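Home Plot Diary Soil Notes Seed List Archive

Broad beans, bed two: sowing and trellis

2021-09-10
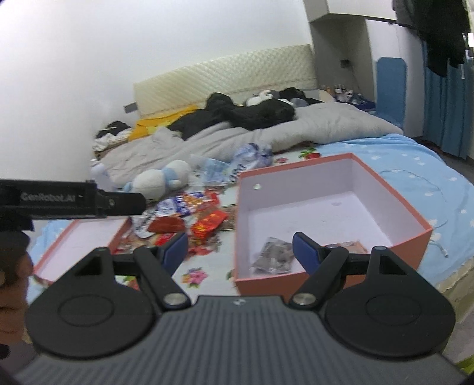
Soil temperature at 10 cm was 9 degrees at first light, which is a degree up on the last reading and still on the low side for anything but legumes and brassicas. The bed faces north and gets full sun from mid-morning, so I expect it to climb quickly once the cloud clears off Fledaldale. Overnight minimum on the shed thermometer was just above freezing. No frost on the grass, a light one on the roof iron.

Finished the broad beans. This is the second sowing; the first went in during autumn in bed four and is now at knee height and flowering from the lower nodes. The variety in bed two is Jundham, a shorter type with a stiff stem, supposed to stand without much support. I don't take that on trust in this valley, where the westerlies in September will lay over anything with a full canopy and a wet root zone. The autumn sowing is an old long-pod saved from my own plants and it has needed two lines of twine already.

Sowing details, for comparison next year. Depth 5 cm. Spacing 22 cm in the row, double rows, staggered. Seed went in dry, no soaking. I soaked half the batch last year and lost a good part of it to rot when the rain came through the same night; the dry half was slower by several days but the stand was even. Hilum down where I could be bothered, which was the first row only. I doubt it matters at that depth.

Bed preparation was a single pass with the fork, no turning. The green manure (oats and vetch) was cut and left on the surface in winter and has mostly gone. What remained I raked into the path. Structure is better than it was. The top layer crumbles properly and there were worms in nearly every forkful, although below that the clay is still a clay, grey and slick, and the fork brings it up in plates. I left it where it was. Gypsum went on last season at the packet rate and I can't honestly separate its effect from that of the vetch.

pH by the drop kit: 7 at the eastern end, slightly under at the western end. Good enough for beans. No lime this year. The kit is only readable to half a unit and the indicator is getting old, so I'm treating the difference between the two ends as noise until it shows up again.

No nitrogen applied. Potash at a light handful per metre along the row line, watered in. Last spring I gave the beans pelletised manure along with everything else and got a lot of soft leaf, then black aphid on the tips, then a late pod set. The tips will be pinched out this year once the lowest pods have formed, whether or not aphid has turned up.

Trellis. The steel posts from the old pea frame were pulled and reset along the outside of the double row, with a diagonal brace at the windward end. The brace is new. Last year's line of posts leaned by November because the end post was carrying all the tension and was set in loosened soil. I have now driven it into the undisturbed ground at the edge of the path, which took a good while with the rammer and bent the cap. Twine goes on at two heights later. The jute from last season has perished and comes apart in the hand, so it has gone in the compost and I'll use the Gukby cord that was bought for the tomatoes. It's synthetic and has to be picked out at the end of the season, a nuisance, but it holds a knot.

Water. Tank meter reads 236 litres drawn since the start of the month, nearly all of it to the seedling trays and the new currants. The beans had one soaking after sowing and will get no more until they emerge, unless the surface cracks. The dripline in bed two was flushed. Two emitters at the far end were blocked with fine silt and I swapped them. The filter needs a proper clean — I've been rinsing it and putting it back, and the mesh is visibly coated on the inside.

Seedling trays. Silverbeet up and even. Leeks slow, thin as hair, but upright. The lettuce Riedl has germinated patchily, strong in the two front trays and hardly at all at the back against the wall. My guess is temperature. The back of the bench sits over the heat mat and lettuce seed goes dormant if the mix is kept too warm. I've moved the poor trays to the cold frame and will wait a week before resowing. If they come up there, that answers it.

Tomatoes stay on the mat. First true leaves showing on the early ones, the rest still at cotyledon stage with a purplish underside. This normally corrects itself after potting on. I won't feed them yet.

Slugs. Damage on the outer cabbages in bed three, fresh, low down, with slime on the board beside them. Boards turned over and the slugs disposed of. Broad beans are usually left alone once they are through the surface and hardened, but the emerging shoot is vulnerable for a few days, so I've put boards down the path side of bed two as well and will check them each morning. No pellets near the frog pond.

Mice are the other risk. Something dug along the pea row last spring and took the seed cleanly, leaving small round holes at regular spacing. I've laid the offcut of bird wire flat over the new rows, weighted with bricks, to come off at first emergence. Must not forget this. The year I left netting on too long the shoots grew up through it and half of them snapped when it was lifted.

Autumn-sown beans: some chocolate spot on the lower leaves, small reddish-brown marks, not spreading up the plant so far. The rows there are too close and the air doesn't move. I took off the worst leaves and binned them. The wider spacing in bed two is partly a test of this, although with a different variety and a different sowing date it isn't much of a test. A fair comparison would need both varieties at both spacings and I don't have the ground.

Seed left over: a third of the packet of Jundham, resealed and back in the tin. Labels written in pencil, since the marker from last year faded to nothing by January.

Still to do: filter, second bag of potash, sharpen the hoe, move the rhubarb crown before it gets any larger. Wind was swinging round to the south when I came in and the barometer is falling.

Filed under: Vegetables, Broad beans, Spring sowing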